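6. Setting up a press line

This section covers the set-up of a press line in Zemgate for premieres, courthouse appearances, airport arrivals and other events where a named guest passes a row of accredited reporters and photographers. It assumes that the event record has already been created (see Section 4) and that accreditation requests have been imported or entered by hand (see Section 5).

You need the Line Editor role. Users with the Publicist role can view a press line and add guest notes, but cannot change positions or release times.

6.1 Before you start

Check the following in the event record:

- Venue name and entrance. If the venue has more than one entrance, each entrance needs its own press line.
- Door time and guest arrival window.
- Name of the line manager and one deputy.
- Status of the guest list. A line can be built from a draft guest list, but it cannot be opened until the list is marked Final.

CAUTION: Do not build a press line inside a cloned event until the old accreditations have been removed. Cloned events carry over outlet approvals from the source event, and those outlets will be able to print badges.

6.2 Creating the line

1. Open the event and select Press > Lines > New line.

2. Enter a short name for the line. The name is printed on badges and shown on the check-in screen, so keep it under 20 characters. Avoid the name of the guest.

3. Select a line type:
 Single row - all outlets stand along one barrier.
 Split row - photographers first, then broadcast, then print and online.
 Pen - outlets stand in a fenced area and do not hold numbered positions.

4. Enter the number of positions. The system accepts up to 405 positions on one line. If you need more, create a second line and link the two under Press > Lines > Link.

5. Enter the width of one position. The default for photographers is narrower than the default for broadcast crews. If a broadcast outlet has asked for a light stand, tick Extra width on that outlet's record instead of changing the default.

6. Select Save. The line appears with the status Draft.

NOTE: Line type cannot be changed after the first outlet has been placed. To change it, remove all outlets, save, and reopen the line.

6.3 Placing outlets

Outlets can be placed automatically or by hand. Automatic placement uses the tier set on each outlet record, then the date of the request.

1. Open the line and select Place outlets.

2. Select Automatic. The preview shows every approved outlet with its proposed position. Outlets marked Hold are listed under the preview and are not placed.

3. Check the preview for adjacent outlets owned by the same publisher. The system does not separate them.

4. Drag any outlet to a new position if required. A position that has been set by hand shows a small pin. Pinned outlets stay where they are if automatic placement is run again.

5. Select Confirm placement.

If the message "Error 466: tier missing" appears, at least one approved outlet has no tier. Select Show records to list them, set a tier on each, and run the placement again. Do not use Approve all to clear the message. Approve all sets every missing tier to the lowest value and also releases outlets on Hold.

Example. For an arrival line at the Deldale Theater, line manager Lakshmi Kurup has 47 approved outlets and a split row. Automatic placement puts the photographers in the first block. The host broadcaster, Plattner, is contracted to stand closest to the doors, so its position is pinned at the end of the line before the remaining broadcast outlets are placed.

6.4 Guest conditions

Guest conditions are instructions from the guest's representative that apply to reporters on the line. They are shown on the check-in tablet, and each outlet must accept them before a badge is printed.

1. Open the guest record and select Conditions.

2. Select one or more of the standard conditions:
 Photographs only
 No questions on personal matters
 No questions on pending legal matters
 Minimum distance from barrier
 No filming of accompanying family members

3. If a distance is required, enter it in feet. Leave the field blank if the representative has not given a figure.

4. Free-text conditions may be added in the box below, to a limit of 300 characters. Free text goes to the event owner for approval and is not shown to outlets until approved.

5. Select Apply to line and choose the line or lines where the guest will pass.

NOTE: Conditions apply per guest. If two guests walk together, the stricter set is shown. If the sets conflict, the system shows both, and the line manager must choose one under Resolve before the line can be opened.

CAUTION: Zemgate records that an outlet has accepted a condition. It does not enforce the condition. Breaches are logged by hand under Incidents (Section 9).

6.5 Release times and embargoes

A release time controls when the arrival order, guest notes and pool pictures become visible to outlets.

1. Open Press > Release.

2. For each item, select Immediate, At a set time, or Manual.

3. For a set time, enter the local time of the venue. The system converts it for each outlet. An item set to 6:30 p.m. is released at 6:30 p.m. at the venue whatever time zone the user is in.

4. For pool pictures, select the pool editor who must approve each file. A second approver may be added. If both are set, either one can release.

5. Select Save and lock. A locked release time can be moved later by a Line Editor, but it can only be moved earlier by the event owner.

If an arrival is moved at short notice, change the guest arrival window first and the release time second. Changing them in the other order triggers a notice to all outlets with the old arrival window in it. Any notice sent in error can be followed by a correction from Press > Notices > Correct, but it cannot be recalled.

6.6 Preparing the check-in table

The check-in table is where outlets collect badges and accept conditions. One table can serve more than one line if all lines use the same entrance.

1. Place the table on the public side of the barrier with room for a queue that does not cross the guest route.

2. Connect the badge printer to the tablet. Traltico printers are found automatically on the same network. For other printers, enter the printer address by hand and set the port to 2811.

3. Print one test badge. Check that the line name and position number are both readable.

4. Sort any preprinted badges by position number, not by outlet name.

5. Keep lanyards, vests and spare badge stock apart from each other on the table.

6. On the tablet, open Check-in, select the line, and sign in with the line manager's code.
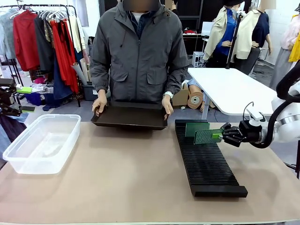
Figure 6-3. Table with tray, clear container and slotted rack.

7. Scan one badge to confirm that the scanner is reading. The test scan must be cleared under Check-in > Clear test before the line is opened. If it is not cleared, that outlet will show as present.

NOTE: The tablet can run without a network connection once the line has been downloaded. Badges printed offline are marked with a dot in the lower corner and are matched to the main record when the connection returns. Substitutions cannot be approved offline.

6.7 Opening the line

1. Confirm that the guest list is marked Final.

2. Open the line and select Run checks. All checks must show Passed or Waived. A waived check requires initials and a reason.

3. Select Open line. The status changes from Draft to Open and outlets receive their position number and check-in time.

4. Keep the line view open on at least one device. Position changes made after opening are sent to the affected outlet only.

To close the line, select Close line after the last guest has passed. Outlets that have not checked in are recorded as No-show. To correct a No-show, reopen the outlet's record within 24 hours and select Amend attendance.

6.8 Common problems

Outlet cannot see its position. Check that the outlet has accepted the guest conditions. Position numbers are hidden until all conditions are accepted.

Two reporters from one outlet have the same badge number. The outlet was approved with one place. Edit the request, set Places to 2, and reprint both badges.

Freelance reporter listed under the wrong outlet. Use Transfer, not Delete. Deleting the reporter also deletes the accreditation history.

Arrival order shows a guest who has canceled. Set the guest to Withdrawn. The guest is removed from the order at the next refresh, and any notes attached to that guest are hidden from outlets.

Badge printer stops partway through a batch. Select Resume batch. Do not restart the batch from the beginning, as this issues new codes and makes the badges already handed out invalid.

Continue to Section 7, Pool pictures and captions.

Zemgate Press Line Set-up Guide | Contact support | Copyright Zemgate. All rights reserved. | Back to top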